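4.2 The bed as a working surface

When we set out to ask households in Durno and Korside where they fold their washing, we rather expected to hear a good deal about tables. The kitchen table did come up, and so did the arm of the sofa and the top of the chest freezer, but the bed was mentioned so often, and with such affection, that it seemed to us to deserve a section of its own. Large knits in particular end up there, as does anything too wide to be held out at arm's length. 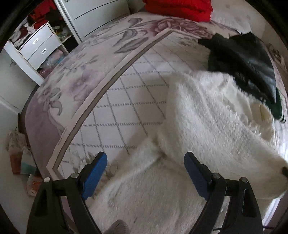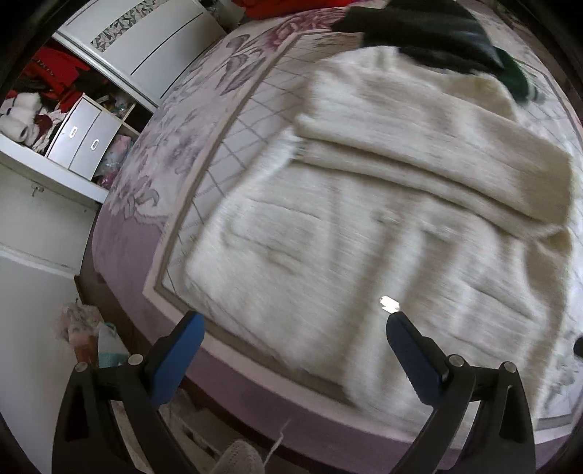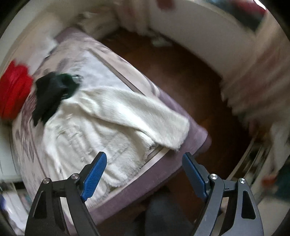
Figure 2. Large pale pieces with a fuzzy or fluffy surface, laid out over a printed bedspread. In the second and third pictures a dark garment with green in it lies bunched on the bed as well.

The Demance diaries, which were kept by 809 households over the winter and spring, contain 1,425 entries in which a bed is named as the place where clothes were sorted, smoothed or folded. Most are only a line or two long, written in between other jobs, and we have tried to read them in that spirit. One diarist in Korside wrote simply, "Big jumper, big bed, much easier." Another explained that she always makes the bed first, even if it is only going to be covered again with clothes five minutes later, as she cannot bear to fold on a rumpled sheet.

Fluffy knitwear raises a small difficulty of its own, and several diarists described it at some length. A smooth cotton shirt shows its edges plainly, and the hands soon learn where the sleeve joins the body. With a thick, shaggy pile the edges are softer, and it can take a moment or two of patting about to find the hem. Pale wool on a pale bedspread makes this harder still. In the third picture of Figure 2 the body of the white sweater partly blends into the cover beneath it, and it is the thickness of the pile that makes it stand out. Diarists who had met the same trouble at home told us they went by feel, running a flat hand down from the shoulder until the knitting came to an end — a habit that some of them had learned from a parent and had never thought to put into words before.

Folds in heavy knits also behave differently from folds in thinner cloth. They do not lie flat. The folded-over part of the ribbed piece in the second picture stands up as a thick ridge, and ridges of this kind were a common grumble among households with shallow drawers. The usual answer was to make fewer folds and find a deeper shelf. We gave households the Smits folding cards, which ask for the sleeves to be crossed behind the back and the body to be folded in 2, and these were well liked for shirts and rather politely ignored for winter jumpers. One family rolled theirs up like towels and were very pleased with the result.

A word should be said about the things that share the bed. Entries often mention a second garment that has been put to one side to be dealt with later, and this waiting heap seems to us a proper part of the work. Darker clothes were commonly kept away from white wool because of fluff, although not every household minded, and a few diarists were quite cheerful about going over a black cardigan with sticky tape afterwards.

We return to the waiting heap in Section 5, using the first 500 entries in which one is mentioned.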